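Iner Oral History Archive: Progress Report to the Sjöberg Fund
December 5, 2020
Prepared by Ivar Isaksson, project lead

We are well past the halfway point and I am glad to have so much to tell you. When the grant began we had a closet full of cassettes, a card index in three different hands, and a hope that the tapes would still play. Most of them do! Of the 400 cassettes in the collection, 389 have been copied to digital files and checked from start to finish. The other 11 have sticky or broken tape and are going out to a repair shop in the new year.

Transcription
Frøydis Eide leads this part and it has moved faster than planned. She has 66 interviews fully typed and proofread, against a goal of 55 for this period. The mill workers' tapes were the slow ones, with looms running behind the voices on almost every side B. We had budgeted for a second listener on those and used all of that money. The fishing families were a joy by comparison, and the long interview about the winter ferry is one I would urge you to read if you only have time for one.

A note on dialect: we settled in August on keeping local words as spoken and adding a short glossary at the back. Earlier transcripts had been "tidied" into standard spelling, so Frøydis is going back through those. The glossary is growing every week and may turn into a small booklet of its own — more on that in the next report.

Permissions
Slower. Many of the people on the tapes have died and we are writing to their families. Replies have been kind, and several came with photographs and letters we had never seen. Ebbe Söderlund keeps the contact log and now sends a second letter after six weeks. Two families asked us to hold back parts of an interview, and we have done so. Those passages are stored but are left out of the listening copies.

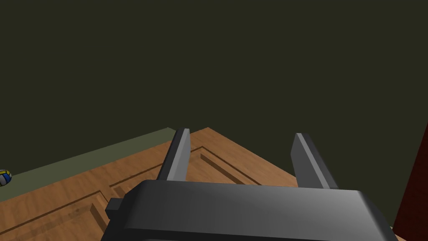 Storage and catalog
All files are kept in two places, one at Iner and one at the Trandel branch library. Ivan Antoniuk rebuilt the catalog so that place names can be searched under both old and new spellings, and we have already found four interviews that mention the same 1951 flood. I can't wait to put those side by side.

Budget
Spending is on track except for postage, which ran over, and travel, which we barely touched. With your approval we would like to move the unused travel money to tape repair. Aslak Aasen will send the revised table separately.

Next steps
Finish the repaired tapes, close out the permission letters for the mill group, and open the first listening station at Trandel when visitors are allowed back in.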